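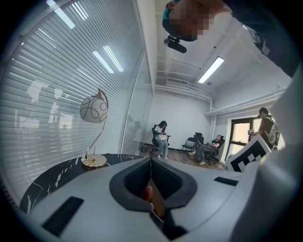 *Lamp table by the glass partition, April.*

## Sorting trial, second progress note

Prepared by Nkechi Fashola for Cledwyn Jarman, Akau program office

We've spent 300 of the 562 dollars. The money went on organizers and labels, and I'm not convinced the labels earned their share. Kheri favours one divided wooden box per table. It's tidy enough, but small dark items are hard to pick out against the brown sections -- a lighter colour would help.

The lamp stays for now. Kavinda calls it essential; I'd like to see a session without it before agreeing.
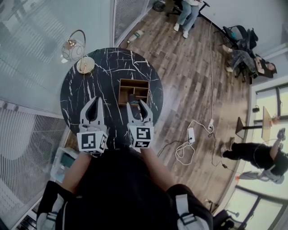 ## Still open

- Cables on the floor beside the round table. Raised in the last note as well.
- Fadwa's claim that sorting is faster. Two sessions don't show that. I've asked for 14.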